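4.2 Storing and lending clothes between households
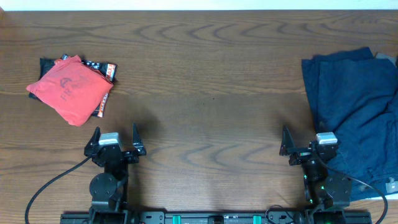
Triin Koppel objected, when a draft of this section was read to her, that we had made lending sound like charity. In Urnel, she said, a child's shirt is passed on with the understanding that something will come back, even if it takes years and even if it is only a jar of pickles. We have kept her objection in mind in what follows and use the word "lending" in her sense.

Figure 2. A folded red cloth, probably a small T-shirt, on a wooden table.

The households in the Urnel sample kept clothes that no longer fit anyone at home for much longer than we had expected from the pilot interviews in Oka. Of the 115 households that completed the second questionnaire, most had at least one bag or box of outgrown clothes at the time of the visit. The usual places were the top shelf of a wardrobe, the space under a bed and the attic. Families in apartments tended to pass things on sooner than families in houses, and several said that a cold storage room in the basement was no good for cotton.

Diary entries give a fuller picture of how items moved. Over the diary period, households recorded 2987 transfers of clothing in or out of the home, counting a bag as a single transfer when its contents were not listed. Transfers between sisters and between sisters-in-law were the most common kind. Neighbors came next. Gifts to the charity shop in Urnport were recorded less often, and mostly in September, when school clothes were being sorted.

Three points in the diaries need comment. First, people seldom asked for clothes directly. A typical entry reads: "Mentioned on the phone that he has gone through his pants again. Bag came on the bus." Second, the person who received a bag was expected to go through it fairly soon and say what would not be used. Keeping a bag unopened was described as rude by both older and younger respondents. Third, printed shirts were treated differently from plain ones. Sports and holiday shirts were often held back for the child who had worn them, long after they stopped fitting, and some parents planned to have them made into a quilt.

Money played a small part. The Rätsep secondhand market charges a table fee, and respondents who had sold there said the fee took most of what they earned on everyday items. Winter coats and snowsuits were the exception. Fifty-cent boxes at the same market were used mainly to get rid of things at closing time - sellers did not want to carry them home.

The diaries have limits. They were kept by one adult per household, in nearly all cases the mother, and clothes handed over by grandparents or by the children themselves may be missing. Entries also thin out toward the end of the period. The last usable one is dated 12/25/23 and records a sweater that was received as a present, found to be too small, and given to a cousin the same afternoon.

We return to the question of what counts as a fair return in Section 4.3, where the interview material is used alongside the diaries.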